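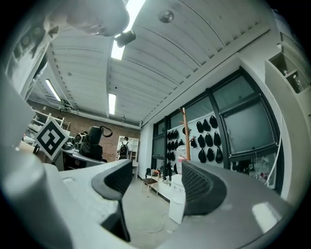

Corrugated metal

Corrugated metal is sheet metal that has been pressed or rolled into a row of parallel ridges and grooves. It is one of the great simple ideas in building! A flat sheet of thin steel flops under its own weight, yet the same sheet, once folded into waves, can stretch across a wide gap and carry snow, wind and the occasional roofer.

How it works

The ridges move metal away from the middle of the sheet, and that makes it much stiffer along the length of the ribs. Across the ribs it still bends quite easily, so a sheet can be curved into an arch or wrapped around a tank. Builders usually lay the ribs running down the slope of a roof so that rain drains along the grooves.

History

The process was patented in Britain in the 1820s, at first using wrought iron. Early sheets rusted badly. Zinc coating, or galvanizing, arrived in the following decade and changed everything - suddenly whole churches, stores and railroad sheds could be packed flat, shipped across an ocean and bolted together on arrival. Mild steel had largely replaced iron by the end of the century.

Profiles and finishes

The classic profile is a smooth, rounded wave. Box profiles, with flat tops and angled sides, are common on warehouses and factories, and they are often left showing on the inside as a ceiling. White is a popular inside finish and a lovely one, bouncing daylight deep into a large room.

Sound

Rain on bare metal is loud (wonderfully so, to some ears). Insulation laid against the sheet quiets it, and also helps limit the condensation that can drip from a cold roof.

See also: Galvanizing, Quonset hut, Standing seam roof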